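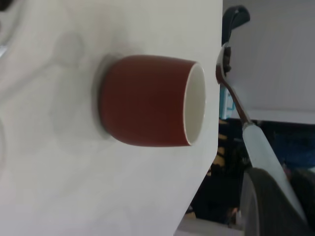
Acta de la reunión de seguimiento – software de manipulación

Marzo, 10:30. Sala pequeña y conexión remota.
Asisten: Thérèse Lavoie (modera), Jocelyn Lapointe (percepción), los dos responsables de planificación y quien redacta.
Excusa su ausencia: el representante de Friesen.

1. Acta anterior

Se aprueba con una corrección. Donde decía «el planificador resuelve los casos con obstáculos» debe decir «el planificador devuelve una trayectoria en los casos con obstáculos». Quien redacta pidió el cambio y lo mantiene: devolver una trayectoria y resolver el caso son cosas distintas, y el registro solo recoge la primera.

2. Estado de Lesov (planificador)

Se presenta la versión que sustituye el muestreo uniforme por uno guiado. Planificación informa de que el tiempo de cálculo ha bajado y de que ya no hay bloqueos al arrancar. Lavoie pregunta con qué conjunto se ha medido. Con el de simulación. Pregunta si alguien lo ha repetido con los registros del brazo. Todavía no.

Se discute un buen rato si tiene sentido comunicar a Friesen una mejora medida solo en simulación. Planificación opina que sí, con la advertencia en el mismo párrafo. Lavoie opina que las advertencias desaparecen en cuanto alguien copia la cifra en una diapositiva. No se comunica nada por ahora.

Queda pendiente el margen de seguridad de la pinza cuando lleva una herramienta larga. El modelo de colisión trata el mango como una prolongación rígida y recta, y el agarre real admite un giro pequeño que no está modelado en ninguna parte. Planificación lo considera despreciable. No se aportan datos en ningún sentido.

3. Percepción

Lapointe resume la revisión del registro: 1.169 fotogramas de la cámara de muñeca, de los cuales 123 tienen la máscara del objeto vacía o claramente equivocada. Reconoce que «claramente» lo decidió él solo, a ojo, y que una segunda persona podría dar otro número.

Los fallos se concentran en el material transparente. Con las piezas opacas de color la segmentación aguanta incluso con desenfoque. Con vidrio sobre superficie blanca el contorno se pierde y el mapa de profundidad atraviesa el recipiente, de modo que para el planificador ahí hay sitio libre. Lavoie señala que este es el fallo que más le preocupa de toda la lista – una máscara vacía no genera ningún aviso, y el brazo sigue como si nada.
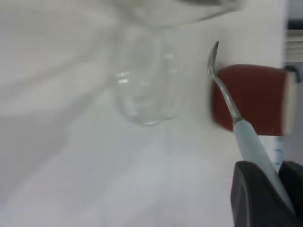
Grupo de Software de Manipulación – Percepción y Control

Lapointe propone usar los brillos del vidrio como indicio y marcar la zona como «desconocida» en lugar de «libre». Objeción de control: con demasiadas zonas desconocidas el brazo no se mueve. Objeción de quien redacta: los brillos dependen de la luz, y afinar el método con una sola iluminación solo probaría que funciona con esa. Se acepta hacer la prueba, pero con dos iluminaciones y con los umbrales fijados de antemano.

Las sombras suaves sobre la superficie clara también se han citado como causa de máscaras falsas. Lapointe no lo descarta, aunque no ha separado esos casos del resto.

4. Herramientas: Gemness y Hukness

Gemness (visor de registros) sigue desincronizando la imagen y el estado de la pinza cuando se salta hacia atrás en la línea de tiempo. Se pidió arreglarlo en la reunión anterior y en la de antes. Mientras tanto, cualquier conclusión sobre el instante del agarre sacada del visor debe tomarse con reservas, incluidas las de esta acta.

Sobre Hukness (etiquetado asistido), planificación pide ampliar la licencia. Lavoie no se opone, pero quiere ver antes una comparación con el etiquetado manual. La que circula la hizo quien propuso la compra y abarca 30 fotogramas, todos con objetos opacos. Se aplaza.

5. Acuerdos

– Repetir la medida de Lesov con los registros del brazo y anotar también los casos fallidos. Planificación.
– Segunda revisión de los 123 fotogramas por otra persona, sin ver las notas de la primera. Quien redacta.
– Prueba de la zona «desconocida» con 3 umbrales. Lapointe.
– Corregir la sincronización de Gemness antes de añadirle funciones. Control.

6. Ruegos y preguntas

Control pregunta si se mantiene la demostración para Friesen. Lavoie responde que sí, con piezas opacas y diciéndolo. Planificación teme que quede pobre. Consta en acta su desacuerdo.

Se levanta la sesión a las 11:50.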